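Planning and Budgeting for Equipment in Automation
Course handout, unit two: hand-held grippers for recording household tasks
Text as used from 30 Apr 2018

Please read this handout before the seminar and bring your own draft budget on paper. The drafts from the last group were good in the technical part and weak in the part about money, so I have written more about money this time.

Our case is a small department which wants to record people doing ordinary work at home, with grippers held in the hand. The recordings will later be used to teach a robot arm. The department has no arm yet and will not buy one in the first year. This is a common order of purchase, and it makes the planning a little unusual: you buy the tool for collecting before you buy the machine that will use what you collected.

1. Begin with the task

Many students start their budget with a catalogue. Please start with a sentence. Write down what a person will do with the gripper, in which kind of room, and with what objects. The sentence for our case is: "A person sits or stands at home and clears small rubbish into a round bin."

From this sentence you can already get several lines of the budget. The rubbish is light and soft, so the jaws do not have to be strong, but the pads must hold thin things. The work is done in homes, so the tool must travel. If the person works with both hands, you buy two grippers for each place and not one. I have seen this last point forgotten in a finished application, and the applicant had to ask for the same sum again in June.

Soft objects deserve attention at this stage. A paper cup changes its form when the jaws close on it, and a wrapper may have no clear edge to take hold of. A supplier will usually show you the gripper with a wooden block. Ask to try it with a used cup.

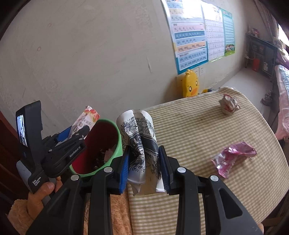
Should the department buy one pair of grippers first, or all the pairs together?
Buy one pair first, use it for some weeks in a real home, and place the larger order only when you know which parts wear and which parts people complain of.

The price per pair is normally lower in a large order, and the seller will tell you so. Put both prices in your table. Then add what it would cost to change the pads on the whole large order, if the first pads are found to be wrong. In most drafts I have read, this second number decides the matter.

2. The lines of the budget

For the seminar we use a total of 1000 units of money. I do not name a currency, because the group comes from several countries and the discussion always went to exchange rates. The offer we study is from Terkitz, who ask 588 units for one pair of grippers with cameras, handles and one box of spare pads. The rest of the total must pay for all other things.

Your table should have these lines, also when you write a zero in one of them:

Grippers and cameras
Spare pads and screws
Storage for the recordings, with one copy
Charging and cables
Transport case
Payment to the people who do the recording
Objects and household goods for the task
Repair
Reserve

The line for objects looks silly, but leave it in. Bins, mats, cups and wrappers cost little, and in our case most of the rubbish is collected and costs nothing. It becomes a real expense when the task is with dishes or clothes. Put a zero with a short note beside it, so that the reader sees you have thought of it.

Storage is the line most often too small. Two grippers with cameras produce twice the material of one, and you keep a copy of it all. Write how many hours you plan to record, ask the supplier how large one hour is, and multiply. Do not accept the answer "it depends". Mahlangu, the second supplier in our exercise, gives a clear number for this in the offer, and I would count that in their favour even though their pair is dearer.

3. Pads, screws and other small parts

The pads are the part which touches the world, and you should plan for them to be replaced. In the exercise we assume a set of pads lasts 50 hours. You may use another number if you can say where it comes from.

Ask these things of every supplier:

Can the pads be changed by the user, with a common tool?
Are the screws of a normal size, which we can buy in the next shop?
Are the left and the right pad the same part?
How long is the delivery time for one set, when it is not part of a larger order?

The fourth is more important than the price. One draft from last year had very cheap pads from Grilden with a long delivery, and the student had calculated nothing for the days of waiting. The people who record are still to be paid on those days, if you have promised them the work.

4. The room

You do not buy the room, but it appears in the budget all the same. A home is narrow, it has furniture, and people live in it. Plan a visit before the first recording and put the hours of this visit in the table. At the visit you look for the light from the windows, the place where the person will stand, the sockets, and the floor where the bin will be. Make a small drawing. It takes ten minutes and saves a second visit.

Think also of the movement which you want to record. Throwing away a wrapper is short. The jaws open and the wrapper falls into the bin, and in a camera which is slow for the light of the room the falling object becomes a streak.

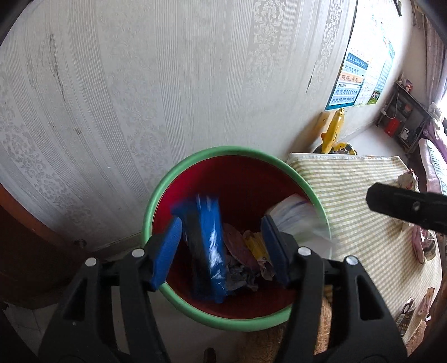 Huguette Marchal
Lecturer, planning and purchase of equipment

For this reason I ask you to compare cameras on how they work indoors, with the light of an ordinary room, and to give less weight to the number of pixels. Ask the supplier for a recording made in a flat. If they can only send one from a bright hall, write this in your comparison as a missing item. An extra lamp is cheap and may be a good line in your table, but a lamp also has to be carried, placed and plugged in, and it changes how the home looks in the recordings.

5. Time is also a cost

A draft is not complete without a calendar. Count the weeks from the order to the first useful hour of recording. Students usually count the delivery and forget the rest: opening the boxes, charging, learning to hold the gripper, the first recordings that will be thrown away. In the Jiltstead exercise, which you will get at the seminar, this part took longer than the delivery.

Learning to hold the gripper needs its own line. A new person closes the jaws too hard or lets go too early – this is normal and passes with practice. Pay them for the practice.

6. What to bring

Bring your sentence about the task, your table with all nine lines, and your calendar. Bring also one question for the supplier that is not in this handout. Xuân Ông will play the supplier in the second half, and will answer only what is asked, as suppliers do.

Drafts may be written by hand. Please put the total at the top of the page and your name at the bottom, and leave a wide margin on the right side for my remarks.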